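Häufige Fragen zur Datensammlung im Projekt Kallura

Stand: 02.07.2023

Was wird in Kallura gesammelt?
Beispielepisoden für ein lernendes Greifsystem. Jede Episode besteht aus einer Aufgabe in Textform, der aufgezeichneten Bewegung einer simulierten Hand und den gerenderten Bildern dazu. Der aktuelle Bestand umfasst 3336 Episoden in 230 Szenen.

Woher kommen die Bewegungen?
Von Menschen, die die Hand über Datenhandschuh und Tracker fernsteuern. Skripte setzen wir nur ein, um die Startposition zu variieren. Die Sitzungen finden bei Stunoline statt, die Auswertung macht Zirport.

Brauche ich Vorkenntnisse, um mitzumachen?
Nein. Die Einweisung dauert eine Stunde. Danach nehmen Sie drei Probeepisoden auf, die nicht in den Bestand eingehen.

Wie lange dauert eine Episode?
Die meisten liegen unter einer halben Minute. Nach 686 Zeitschritten bricht die Aufnahme automatisch ab. Abgebrochene Episoden bleiben gespeichert, werden aber getrennt abgelegt.

Soll ich misslungene Versuche löschen?
Bitte nicht. Markieren Sie den Versuch mit der Taste F und beginnen Sie neu. Fehlversuche werden für die Erfolgserkennung gebraucht. Löschen dürfen Sie nur, wenn das Tracking ausgefallen ist.

Warum sieht die Hand in manchen Szenen verchromt aus?
Das Material der Hand wird je Szene aus einer Liste gezogen, ebenso Wandfarbe und Licht. Auf die Steuerung hat das keinen Einfluss.

Welche Gegenstände kommen vor?
Haushaltsdinge in sehr unterschiedlichen Größen, oft auf Möbeln abgestellt. Kleine Teile können dicht neben großen liegen. Lesen Sie deshalb vor dem Start die Aufgabe und suchen Sie alle Gegenstände auf der Fläche. In der Radio-Szene liegt zwischen Hand und Gerät noch ein kleines Stäbchen, das einer Zigarette ähnelt.

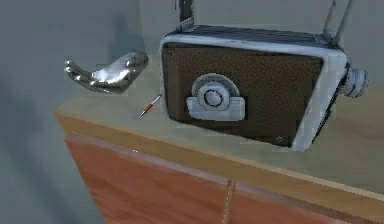 Was gilt als Berührung?
Jeder Kontakt, den die Physiksimulation meldet, auch ein Streifen mit dem Handrücken. Maßgeblich ist das Kontaktprotokoll, nicht der Eindruck am Bildschirm. Bei schräger Ansicht lässt sich der Abstand zur Fläche schlecht schätzen, dann bitte die zweite Kamera zuschalten (Taste K).

Darf ich die Daten selbst verwenden?
Für Forschung und Lehre ja, nach Unterzeichnung der Nutzungsvereinbarung. Eine Weitergabe an Dritte ist nicht gestattet. Das Format ist im Handbuch Romaniuk beschrieben, Kapitel 3.

Wann erscheint die nächste Version?
Im Februar. Enthalten sind dann auch Szenen mit Schubladen und Türen.

An wen wende ich mich bei Fehlern?
An Chaminda Samarakoon. Geben Sie bitte Szenennummer und Episodennummer an.

Kontakt | Impressum | Datenschutz | © 2023 Projekt Kallura | Nach oben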